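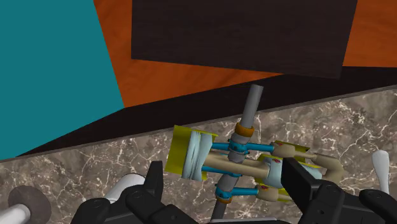
Shop Floor > Interviews > Merneck

Last updated January 7, 2026

I got to Merneck right at shift change, which was lucky, because everybody wanted to talk! The assembly lead has been there since before the gripper cell went in last July. "I used to put together 60 of these a day by hand," she told me. "My thumbs were shot." Now the cell does 200 and she checks them (and fixes the fussy ones). Does she miss it? "The chatting, yeah. We all sat at one bench." She's asked for the bench back.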